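Little Cabinets, Big Love
By Shanti Awasthi
12/20/20

I have been collecting small storage for years now, and this page is where I finally get to show some of it off! It started with a two-drawer box I found at a yard sale in September (I went in for a lamp) and it has grown into a shelf, then two shelves, and then a corner of the dining room that my family walks around very carefully.

What I love most is wood you can really see. Paint is fine, and I own a few painted ones, but give me a cube with a good strong grain across the top and I'm happy all day. Light oak is my favorite by a mile – it goes with everything, and it looks just as nice next to bright plastic toys and soda bottles as it does next to books.

Handles matter too, more than you'd think! Little round knobs are cute, but a dark metal bar on pale wood is so handsome, and if the bar has a bit of an arch to it your fingers slip right behind it. My friend Bayu Wattimena swapped the knobs on his Neviler chest for arched bars and I was so jealous that I went home and did the same to mine. It took 44 screws, because I kept dropping them behind the radiator.

A few of you wrote to ask how I arrange things. I like a cabinet turned at an angle, so you get the drawer fronts and a side panel together, and I like a low tray out in front with one cheerful thing on it. Fruit is perfect, real or pretend. Yellow against off-white gets me every time!

More are coming once I've dusted the Gokora set – there are 5 of those, and one still has its paper drawer liners, all faded blue stripes.

Contact Shanti | © 2020 Shanti Awasthi | Back to top 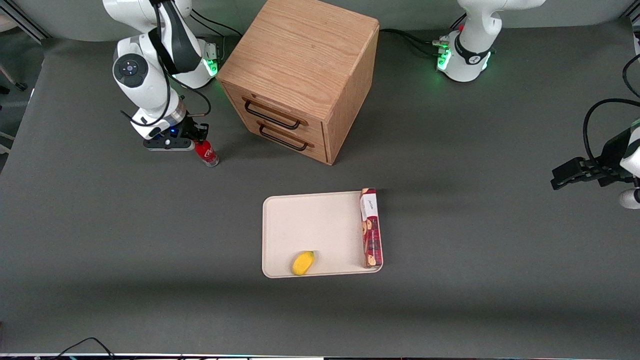

Two-drawer cube in light oak with arched bar handles, plus a toy mango on the tray and a red Coca-Cola bottle.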